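Work and Automation - Week 9 handout
Teaching robots by hand: what changes for the people doing the work
Session of 28/03/2025

Welcome back! Last week we looked at warehouses and at what happened to picking jobs when the shelves began to move. This week is my favourite of the whole module, so please bring questions. We are looking at the people who show robots how to handle things, using hand-held grippers, and at what sort of job that is.

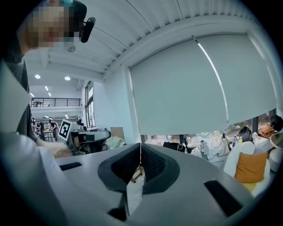
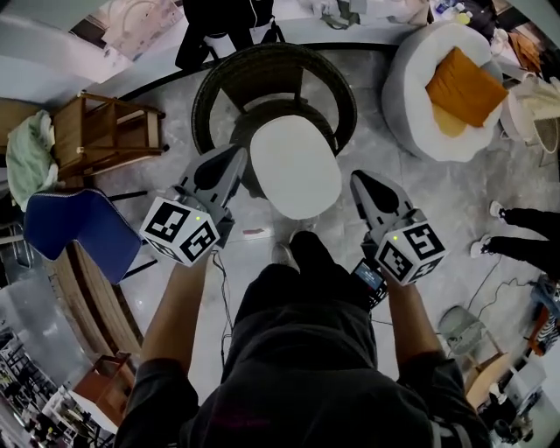 Hand-held grippers in both, with the black-and-white square markers that let software work out where a gripper is.

Do you need to know how to program to do this job?

No programming is needed for the demonstrating itself. A demonstrator needs steady hands, patience and a good feel for the task. The people who turn the recordings into something a robot can use do need to program, and they are usually a separate team.

1. Where the work comes from

For a long time, putting a robot into a workplace meant that an engineer wrote out every movement. That suited car bodies, which arrive in the same spot every time. It suited towels very badly. A towel never lands the same way twice, and the person who folds it well has trouble saying what they do.

Recording people at work gets round some of this. You hold the grippers, you do the job, and the movement is stored along with what the cameras saw. Do that many times, with many towels, and a learning system has something to go on. I find this wonderful - a skill that was never written down in any manual suddenly counts as expert knowledge!

2. Our running case: Stimow and the Steinbach laundry

Stimow runs a hotel laundry at Steinbach with 68 staff. It brought in a folding robot called Sulia, and before it could be used the firm needed 1,000 recorded demonstrations. Four people from the folding line were moved on to recording, on their usual pay, for the length of the project.

Read their interview extracts (reading pack, second section) with these points in mind.

Pace. Folders on the line were used to being quick. The first recordings were too fast and a good many had to be done again. Slowing down felt like doing the job badly, and two of the four said so quite strongly.

Touch. With a gripper in each hand you lose your fingertips. Several folds that the line did by feel had to be reinvented, and the new versions came from the folders. The engineers had no idea how to do a fitted sheet (who does?).

Tiredness. Arms out in front of the body for long stretches is a different load from leaning over a table. Stimow first planned sessions of 70 minutes. After complaints about shoulders they were shortened, and the tasks were swapped about during the day.

Being recorded. The staff asked early on who would keep the recordings and whether they could be used to judge individual speed. The written answer took weeks to arrive. Compare this with the call centre case from week 6.

3. What happened on the line

Sulia took over flat towels and pillowcases. Sheets, robes and anything torn or stained stayed with people. Almost 70 per cent of the folding hours were still done by hand at the end of the first season, well above what the managers had expected.

The jobs did shift, though. Sorting before the folding stage became more important, as the robot copes poorly with mixed piles. One new post was made, a line lead who clears stoppages and decides when a fresh set of recordings is needed. It pays a grade higher. The folders who had done the recording were not given first refusal on it, and this is still a sore point in Steinbach.

4. The second case, briefly

Hadov packs garden tools and went about it the other way, hiring outside demonstrators by the day. It was quicker to start. But the outsiders did not know which boxes split at the corners, and the packers spent much of April correcting the robot's habits. Have a look at the costs table and see where that correcting time was entered.

For the seminar

Come ready to talk about who owns a skill once it has been recorded. Should a demonstrator be paid once, or each time the recording is put to use? Pick either firm and draft half a page of terms you would be happy to work under yourself.

Essay titles go up after the break. Anyone who wants to write on hospital linen or school kitchens instead, do tell me soon - I have some lovely material on both.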